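기부금은 정말 어린이에게 갈까? 비영리 단체를 꼼꼼하게 살펴보는 법

학교 앞이나 지하철역에서 모금함을 본 적이 있나요? 모금함에는 웃는 아이의 사진이 붙어 있고 "여러분의 작은 정성이 세상을 바꿉니다"라고 적혀 있어요. 참 좋은 말이지요. 그런데 잠깐만요. 세상이 어떻게 바뀌는지는 어디에 적혀 있을까요?

오늘은 어린이와 청소년을 돕는다고 말하는 단체들을 조금 의심하는 눈으로 살펴보려고 해요. 의심한다고 하면 나쁜 사람이 된 것 같지요? 궁금한 것을 묻는 일은 예의 없는 행동이 아니에요. 좋은 단체라면 질문을 받고 화를 낼 까닭도 없고요.

비영리 단체가 뭐예요?

가게는 물건을 팔아서 남은 돈을 주인이 가져갑니다. 이렇게 남은 돈을 이익이라고 해요. 비영리 단체는 이익이 생겨도 누군가가 나누어 가지지 않고, 단체가 하기로 한 일에 다시 써야 해요.

그럼 비영리 단체에서 일하는 사람은 월급을 안 받을까요? 받는 사람이 많아요. 사무실 빌리는 값도 내고, 전기 요금도 내고, 종이도 삽니다. 그러니까 "기부금은 전부 어린이에게 갑니다"라는 말을 들으면 한 번쯤 고개를 갸웃해 보세요. 전기 요금은 누가 냈을까요? 다른 곳에서 따로 받은 돈으로 낼 수도 있지만, 그렇다면 그렇다고 설명해 주어야 해요.

이름을 등록했다는 건 무슨 뜻일까?

단체 소개에는 "정식으로 등록된 단체"라는 말이 자주 나와요. 등록은 학교 출석부에 이름이 올라가는 것과 비슷해요. 출석부에 이름이 있다고 해서 숙제를 다 했다는 뜻은 아니잖아요? 등록된 단체라도 일을 잘할 수도 있고 못할 수도 있어요. 물론 등록이 되었는지 확인하는 일은 필요해요. 다만 거기서 멈추면 곤란하지요.

숫자를 볼 때는 천천히

예를 들어 볼게요. 바닷가 마을 갈레식스(Gallesix)에 '클라델(Cladell)'이라는 청소년 단체가 있어요. 클라델이 10월에 이런 소식을 올렸어요.

"우리는 올해 청소년 500명을 만났습니다!"

와, 많다! 하고 놀라기 전에 물어봅시다. '만났다'는 게 뭘까요? 한 시간 동안 고민을 들어 준 것도 만난 것이고, 복도에서 전단지를 한 장 건넨 것도 만난 것이에요. 같은 친구가 여러 번 왔을 때 한 명으로 세었는지, 여러 명으로 세었는지도 알 수 없어요.

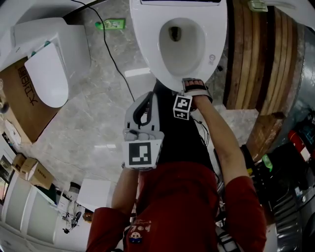

클라델의 보고서를 끝까지 읽어 보면 뒤쪽에 작은 표가 하나 나와요. 상담실에 세 번 넘게 찾아온 청소년은 35명이었대요. 앞의 숫자와 많이 다르지요? 클라델이 거짓말을 한 것은 아니에요. 큰 숫자를 앞에 놓고 작은 숫자를 뒤에 놓았을 뿐이지요. 하지만 저는 작은 숫자가 더 궁금해요. 여러 번 찾아왔다면 거기서 뭔가 얻는 것이 있었을지도 모르니까요. 어쩌면 갈 곳이 거기밖에 없었을 수도 있고요. 숫자만 봐서는 어느 쪽인지 알 수 없어요.

돈은 어디에 썼을까?

이웃 도시 주르닌턴(Zurninton)에는 '청(Chung) 놀이터 기금'이 있어요. 이 기금은 들어온 돈의 약 70퍼센트를 놀이터 고치는 데 썼다고 해요. 나머지는 월급과 사무실, 그리고 광고에 썼고요.

나머지가 많다고 무조건 나쁜 것은 아니에요. 놀이터를 안전하게 고치려면 검사할 줄 아는 사람이 있어야 하고, 그 사람도 밥을 먹어야 하니까요. 월급을 너무 아끼면 일할 사람이 자꾸 바뀌기도 해요. 그래도 광고에 얼마를 썼는지 정도는 따로 적어 주면 좋겠어요. 청 놀이터 기금의 보고서에는 월급과 광고가 '운영비'라는 한 칸에 같이 들어 있거든요. 이런 칸을 만나면 "운영비 안에는 뭐가 들어 있나요?" 하고 물어보세요.

'청소년이 이끄는 단체'라는 말

어른이 아니라 청소년이 이끈다고 하면 왠지 더 믿음이 가지요. 그런데 회의에서 누가 결정을 하나요? 이사가 11명인데 모두 어른이라면, 청소년은 행사 때 사진만 찍는 것일 수도 있어요. 나이가 어린 사람이 돈 쓰는 일을 정할 때도 의견을 내는지, 그 의견 때문에 계획이 바뀐 적이 있는지 알아보면 좋아요.

단체에 물어볼 수 있는 질문

작년에 하려고 했는데 못 한 일이 있나요?
'도움을 받은 사람'은 어떻게 세었나요?
소식지에 나온 어린이에게 사진을 써도 되는지 물어보았나요?
보고서는 어디에서 볼 수 있나요?

저는 첫 번째 질문을 제일 좋아해요. 모든 일이 다 잘되었다고만 말하는 단체는 조금 더 지켜보는 편이에요. 여러분도 방학 숙제 계획을 한 번도 빠짐없이 지킨 적은 별로 없을 거예요.

그럼 기부하지 말라는 거예요?

아니에요. 용돈을 조금 나누어도 좋고, 안 쓰는 책을 모아서 보내도 좋아요. 책을 보내기 전에는 그곳에서 책이 필요한지 먼저 물어보세요. 필요 없는 책이 상자째 쌓이면 그걸 치우는 데에도 돈이 듭니다.

질문을 보낼 때는 보호자나 선생님과 함께 이메일을 쓰고, 집 주소나 전화번호는 적지 마세요. 답장이 늦을 수도 있어요. 작은 단체는 한 사람이 여러 일을 하기도 하니까 2주쯤은 기다려 주고, 그래도 소식이 없으면 한 번 더 물어보세요.

낱말 풀이

기부금: 남을 돕거나 좋은 일에 쓰라고 대가 없이 내는 돈.
이사: 단체의 중요한 일을 함께 의논하고 정하는 사람.
운영비: 단체가 굴러가는 데 드는 돈. 무엇이 들어가는지는 단체마다 다르게 적는다.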